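# "It copied my hesitation": a conversation about teaching by remote

The bench is on the second floor of the Lazăr building, past a kitchen that smells of burnt toast. I was there for most of an afternoon in April, and I had come with a bad attitude. For two years I have been reading that robots no longer need programming. You show them the job by hand, or you drive them through it remotely, and they pick it up. I have seen many short videos that say so. I have met few people who would tell me what happened on either side of the video.

The engineer who agreed to talk runs the demonstration work at Illar, a small company that trains arms for other companies' jobs. She asked me to leave her name out, mainly so that she could talk about Covia, a client, without somebody's marketing department calling her. She has been doing this for four years. Before that she wrote conventional motion code for packaging lines, and she still talks about it with some affection.

"Everyone says 'you just show it,'" she said. "The word I have a problem with is 'just.'"

The task that week was a handover. One arm picks up a small piece, brings it to the middle, the other arm takes it and puts it down. A child of three can do it with a grape. I asked how many times a person had to drive the arms through it before the robots could do it alone.

"For this one we recorded 125 episodes. We kept 70."

I asked what was wrong with the rest.

"Nothing you'd notice if you were standing here. The piece got there. But the operator bumped it first, or stopped halfway to scratch his nose, or picked it up from an angle that works once and that you wouldn't want anyone to learn. If you leave those in, the policy learns them too. It doesn't know which part was the job and which part was the nose."

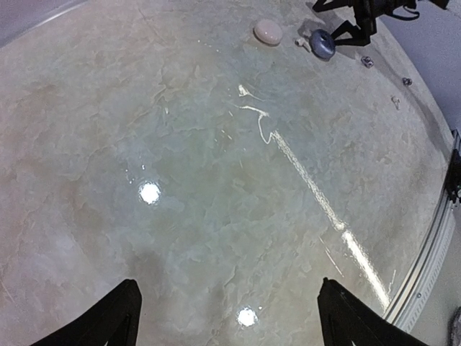 Small pieces are worse than big ones, she told me, and shiny surfaces are worse than dull ones. The person driving sees the work through cameras, and so does the model. A highlight moves when the wrist moves. A shadow from one arm slides over whatever the other one is trying to pick up. Operators get used to this inside an hour and stop mentioning it. Models get used to it only if the recordings contain enough of it.

"People come in here and ask why we don't use a nice plain matte surface," she said. "We did, for a while. Everything worked beautifully. Then we took it to Covia, and they have a polished counter and a skylight."

What happened at Covia?

"It went for the reflections. Twice. Very confidently."

She was laughing, but I wrote it down, and it is the sort of thing I would like to see printed under the videos. I asked whether that wasn't a fairly serious mark against the whole method. If a system can be shown a job dozens of times and still reach for a patch of light, in what sense has it been shown the job?

She took a while over that one. "It's been shown what my hands did and what the cameras saw while they did it. It hasn't been told what a piece is. I think when a person says 'I showed you how,' they mean they passed along an idea. We're passing along a recording. Sometimes you get something out of it that behaves like the idea. You find out by moving the lamp."

So they move the lamp. It is a regular part of the work now: lamp left, lamp right, blinds down, blinds half down. It sounded to me a good deal like programming by other means, with the operator's afternoon in place of the keyboard, and I said so.

"I'd accept that," she said. "It's programming where you can't read the program."

We talked about the driving itself. Illar's operators sit at a pair of small handheld arms, shaped like the working ones, and whatever they do with those the big ones follow. There is another method, where you take hold of the robot itself and push it through the motion. She has used both. Pushing the arm is easier to learn and she would still choose it for wiping a panel or following an edge. With two arms at once it falls apart, she said, since you need one hand for each wrist and a third for the gripper, and your own body blocks the cameras.

Remote driving has a different weakness: you can't feel anything. The handheld arms tell you nothing about how hard the far gripper is squeezing. New operators crush things, or else grip so gently that the piece drops out on the way over.

"You learn to look for it," she said. "There's a tiny change in how the piece sits when you've got it. After a few days you see it without knowing you see it. I had a guy who was excellent and could not explain to the next person what he was doing. He kept saying 'wait until it looks held.'"

I asked if the model could learn "looks held."

"Some of it, I think. I can't prove it to you. What I can tell you is that the model trained on his episodes does better than the model trained on mine. I pause before I close the gripper. I've always done it, I'm a cautious person. The robot trained on me also pauses. It copied my hesitation. It sits there above the piece like it left the stove on."

Could she edit the pause out? She could, and she had. It then closed too early, because part of what she had been doing in the pause was correcting her aim by a hair. They put the pause back.

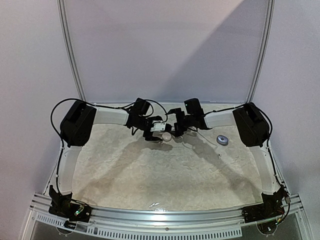 The handover is where most of the trouble lives. For a moment both grippers are responsible for the same object, and for the moments on either side of it only one is. A person driving both arms knows which hand is giving and which is taking, and never thinks about it. In the recordings there is no label that says so. There are joint angles and pictures.

"Early on we had both of them let go," she said. "Each one had seen plenty of examples of the other one holding it."

They fixed that, she said, by being fussy about the recordings. The giving side now stays closed a beat longer than feels natural. The receiving side comes in from the same direction every time. Operators find it stilted. One of them told her it was like learning to shake hands from a manual. I wondered aloud whether anything natural was left by this point, given that naturalness was the selling point. The brochure for Ularano, the recording software Illar uses, has the word "intuitive" on its first page and again on its second.

"It's intuitive to start," she said. "That part is true. Anybody can sit down and move a thing from here to there in ten minutes. My mother did it. Good data is a different skill, and I'd say it takes a couple of weeks before I keep most of what someone records."

She likes Ularano well enough, for the record. It marks dropped camera streams, it lets her throw out an episode with one key, and it has stopped losing files. Her complaint is the progress bar. The bar turns green at 50 episodes, whatever the task, and clients who have seen the bar believe that 50 is when you're done.

"I've had that conversation so many times. 'But it was green.' The bar doesn't know what you recorded. You could record the same pickup 50 times from the same spot and it would go green, and you'd have a robot that can pick up from that spot."

I had been saving the success rate, the number everyone quotes and nobody defines. She got there before me. On the bench, with the pieces laid out by someone who wasn't trying to be difficult, the handover nearly always goes through. She wouldn't give me a percentage for it. She said a percentage would end up in a slide and the sentence before it wouldn't.

When someone *is* trying to be difficult, it goes much less well. Illar has an informal session after lunch in which whoever is around puts the pieces down wherever they like. Two pieces touching is hard. A piece close to the rail is hard, and so is one that sits in the shadow of the arm that has to reach for it. Sometimes the arm misses, backs off and tries again, and she is proud of that, because it learned to do so from episodes in which the operator missed on purpose. I asked to see the retry and waited a good while at the bench for one. The arm declined to miss.

"Typical," she said.

I put the economic question to her, as somebody has to. One trained operator, two arms, a week of recording, lamps, rejected episodes, all to pass a small object from one side to the other. Covia employs people who do it while talking about football. Who is this for?

She didn't defend the handover as a product. It's a piece of a longer job, and the longer job is dull and hard on the wrists, and Covia has trouble keeping anyone on it. Whether the arms will ever be cheap enough, per piece, she doesn't know. She thinks that some of the people selling it don't know either. She expects the next task to need fewer recordings than this one, because the model starts from what it already has, and when I asked if she had measured that she said they had one comparison and it was favorable and one comparison was one comparison.

I asked what would change her mind about the method, in either direction.

"If I could take a policy from this bench to Covia and not have to record anything new on site, I'd be a lot more cheerful. We've never managed it. The least we ever recorded on site was a morning's worth." And the other way? "If I found out we could've scripted it in the same week. I do wonder. For some tasks we could have, I'm pretty sure. Nobody asks for a quote on that anymore."

She had to get back to it before four, while the light through the blinds was still bad. An operator had already sat down and picked up the handheld arms. She asked him to go slower on the release, and he said he was going slow, and she said slower.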